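Garkau Community Board > Public Safety > Police and Courts

Topic: Stusberg warrant list, January release

records_desk
Posted 12/12/18
Members are advised that the Stusberg municipal court will publish its outstanding warrant list in January. The notice gives a total of 1,724 open warrants, of which 83 are classed as felony matters. The remainder are misdemeanors and missed court dates. Residents who believe they may be listed should call the clerk before going to the window.

millrace
Thank you for the notice. Does the list include unpaid traffic fines? My understanding was that those had been moved to a separate docket.

records_desk
Traffic fines alone are not included. A failure to appear on a traffic charge is.

Hung_Road_resident
I must object to the publication of names. A person who missed one hearing over a parking dispute will appear on the same page as a person wanted for burglary. Employers read these lists. The court has mailing addresses and ought to use them first.

benchbook
The court does use them. Letters go out twice, and some 900 came back undeliverable after the last mailing. Warrants are public records in any event, and any person may ask for them at the counter.

Hung_Road_resident
A record available at the counter and a record posted online are different matters. I do not dispute that the first is lawful. I ask whether the second is wise.

millrace
I am inclined to agree with the previous poster as to misdemeanors. For the felony cases I see no difficulty – the public has an interest in knowing.

benchbook
Then the request should be put to the court in writing. The comment period is open for 5 more days, and comments must carry a name and street address. Posts on this board are not forwarded.

Hung_Road_resident
I shall submit one. Will the list be corrected when a warrant is withdrawn? Last year an entry remained up for weeks after the matter was closed.

records_desk
The notice states that the Cliso records system will remove closed entries overnight. I have asked the clerk whether this applies to the printed copy at the Garkau library and will post the answer in this thread.

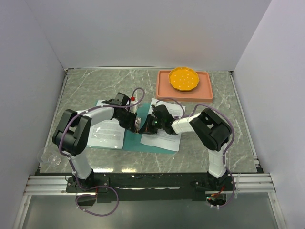
The clerk has now replied. The printed copy will be replaced once a month, and the date of printing will be shown on the cover. Anyone who finds a closed matter still listed should bring the dismissal order to the window.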